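Nastholm opens second showroom for small bathrooms

Bathroom planning firm Nastholm will open its second showroom on October 2, 2025, at the former Gillies tile warehouse. The new site covers the needs of owners and landlords with older apartments, where bathrooms are often narrow and the pipes can't easily be moved.

Visitors can walk through eight full-size room layouts and compare basins, showers and storage at their real dimensions. A further 44 layouts can be viewed on screen and adjusted to a customer's own floor plan. 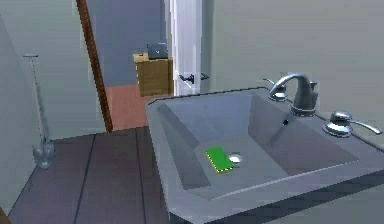

"People bring us a sketch and a tape measure, and that's enough to get started," said Carola Wegener, managing director of Nastholm. "Most of our customers want to know what fits before they talk about colors."

The showroom will be run by Finn Rieger, who joined the company from the kitchen supplier Futero. He leads a team of four planners. First consultations are free and last up to 73 minutes - long enough, the company says, to leave with a basic plan and a price range.

Nastholm's original showroom stays open with the same hours. Appointments for both locations can be booked by phone or through the company website. Walk-in visits are possible in the afternoon.

Press contact: Nele Vogler, Nastholm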